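08/06/2023

Protest tracker, notebook entry, mostly on the block-level coding

Spent the whole morning on the Vanen sit-in and I still don't have it down as one event or six. Writing this out while it's fresh, because Ikhsan is going to ask me and I'd like to have an answer better than a shrug.

So, the background for anyone reading over my shoulder. The district party (the opposition one, they've been out of the council since the last election) called for a sit-in outside every ward office in Vanen over the canceled water contract. Same day, same demand, same printed leaflet. The demand was that the deputy mayor step down and that the contract papers be opened to the public. Six ward offices, six crowds, six sets of local speakers. The codebook says an event is "one gathering, one place, one continuous stretch of time," so by the letter of it that's six rows. But then a party with a good phone tree gets six rows for a morning's work, and the fishing co-op that brought everybody to one square in Antoniadis gets one. I don't love that!

Went back through what we've got so far. The raw file has 756 reports in it (reports, mind you, so newspaper items, radio notes, party statements, the odd forwarded leaflet) and a good chunk of them are the same few gatherings told over and over. Wahyudi's matching script catches the easy ones, where the place name and the date line up. It falls flat on its face when one paper says "Vanen" and another says "the eastern wards" and a third only names the party secretary who spoke. I pulled 40 of the ones it left unmatched and read them by hand with a pot of coffee. Of those, 15 were plain duplicates it should have caught. The rest were honest puzzles.

Main thing I noticed: the crowd size numbers are worthless if we take them from party statements alone. I knew that, everybody knows that, but seeing the two columns next to each other was something else. The party says "a sea of people" at the Prelura road office and the radio stringer says "a few benches' worth." I've been writing both down word for word in the notes column and leaving the size field blank until there's a second source. Wahyudi wants to fill it with a midpoint. I said no, he said fine, we'll talk.
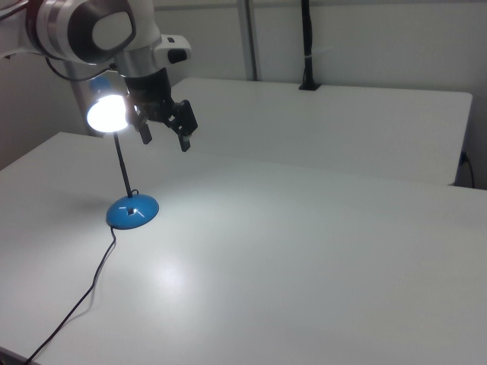
Second thing is the verbs. I keep going round on this one. Our three local papers have house habits and I'm pretty sure they're leaking into the coding. The Ivura daily says "staged" for every opposition event and "held" for every council event, same size crowd, same kind of street corner. Another one puts "alleged" in front of the grievance when it's the opposition's and leaves it off when it's the council's. If a coder is going fast (me, on the last batch) it's really easy to slide from "staged a protest" into ticking the disruptive box when nothing in the report says anything was blocked or broken. I went back over my own rows and changed four of them from disruptive to peaceful. Embarrassing, but better now than after the table's gone out.

Proposed rule, for Ikhsan to shoot at: tick disruptive only if the report names a thing that got disrupted. A road, a meeting, an office that had to shut. "Tension prevailed" doesn't count. "Heated scenes" doesn't count. I'd also like a box for "police present" that's separate from "police acted," as at the moment both of those land in the same place and a constable drinking tea across the road looks the same as a baton charge.

Third, demands. We allow two demands per event and that's too few. The Vanen leaflet had the resignation, the contract papers, a refund on the water bills, and a line near the bottom about a jailed ward organizer that I nearly missed. That last one might turn out to be the one that matters in a month! The organizer's name got shouted at two of the ward offices going by the radio notes, and he isn't mentioned at all in the council's reply. If we'd coded only the top two we'd have lost him completely. Can we go to four? I know it means redoing the form. I'll redo the form, I don't mind forms.

Talked to Ikhsan over lunch, by the way, and he had a good thought on the six-or-one problem. Keep the six rows but add a parent number that ties them together, so whoever uses the table can count it either way. Then a chart by campaign and a chart by gathering can both come out of the same file. I tried it on Vanen and it took no time. Tried it on the Antoniadis co-op march and got stuck, as the march stopped at the tax office for speeches and then went on to the harbor, and half the reports treat the harbor as a separate rally with its own speakers. One continuous stretch of time? There was a lunch break in the middle, apparently. I've left it as one row with a big ugly note.

Also, a small gripe for the record. Somebody has been typing ward names with the old spelling. I don't care which spelling we use, I really don't, but please pick one. I've put the list from the election office in the shared folder and that's what I'm going by.

Still to do:

Finish parent numbers for the rest of June.
Ask Wahyudi if the script can match on speaker names as well as places.
Second source on the Prelura road crowd. Try the radio stringer again, he's usually in before noon.
Reread the council's reply in full, I've only seen the short version in the Ivura daily.
Move my four changed rows into the corrections log, with the old coding kept next to the new.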